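Search this site Search Go

3.2 Collecting the demonstrations

We gathered all of our examples by hand, with a hand-held gripper that has a camera on it, and I want to spend a little time on how that went, as the numbers in the next section make more sense once you know it. My part was mostly the shoes. Surachet Hemmin took the kitchen things (cups, sponges, a very annoying whisk) and we swapped whenever one of us got tired of our own pile.

The plan we wrote in April asked for 2000 demonstrations in the Lulia set. We got there, but slowly! On a good morning I could record 65 before my wrist started to complain, and on a bad one I spent half the time redoing the start-up check. One demonstration means one pick: come in over the table, close on the object, lift it, put it down somewhere else, let go. We kept every clip at 10 frames per second after thinning, and we threw out any clip where the camera lost its position partway through.

Shoes were harder than I expected. A shoe standing on its sole is easy, you just go in from the heel. A shoe lying on its side gives you the long edge of the sole first, and a person holding the tool will happily grab it in any of several places. I did exactly that in the early sessions, and the first policy we trained (we called it Prellus, after the folder it was saved in) learned to hover between two grips and take neither. So we made a rule. For a shoe on its side, come in toward the sole, keep the fingers open until you are close, and aim for the middle of the shoe. I broke the rule plenty of times and marked those clips so they could be left out.

Figure 4 is a single view from the shoe part of the set, with a sneaker on its side and the fingers still open. The rubber pads on the fingers are worn and torn in it, the right one more than the left. We talked a lot about pad wear. Surachet wanted fresh pads for every session so the grip would stay the same, and I argued for leaving worn ones on for part of the set, mainly so the learner would see fingers in more than one state. We ended up with 6 pad changes over the whole collection, which pleased neither of us completely. The session log lists the pad set for each clip, so anyone who wants to split the data by pad can do it.

Lighting we mostly left alone. The Srithong room has lamps overhead and we kept them on, blinds down, whatever the time of day. The Zallport room is brighter, and we only used it for the held-out test clips, with tables and objects the learner had never seen. I'll come back to those in Section 4, where the shoe results are a good bit worse than the cup results.

Figure 4. A view from the hand-held gripper, shoe part of the Lulia set. The sneaker's white sole, with its thin black stripe, lies beyond the open fingers.
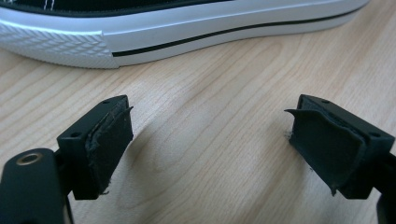 Jintana Phromma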